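Ticket 2593: Mug return stops before release, Preltau break room cell

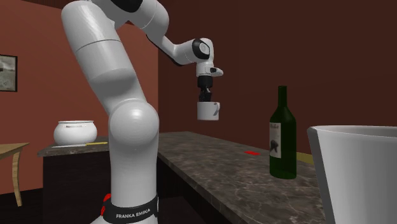
Workplace Automation Support, Bundgaard site

Status: open, waiting on kitchen staff
Reported by: Fathima Gamage

Problem: In simulation the Franka arm picks up the mug and carries it over the long counter, then the Jondo planner times out. 13 of 58 runs ended this way. The mug is still in the gripper with the bottle standing nearby.

Tried so far:
Raised the timeout to 30 seconds. No change.
Moved the drop point toward the front edge. Timeouts stopped, but that is where staff set down trays.

Note from Fathima: the morning crew used to clear mugs between orders. Under the new plan they load the washer and the arm does the returns, so two people lose the counter as a work area from 7 to 9 a.m. They want to know where prep goes before we fix the drop point. Knives also need a set place on the short counter.

Next step: get a prep layout from the kitchen lead, then rerun all 58. Do not push the new drop point to the real cell until she signs off.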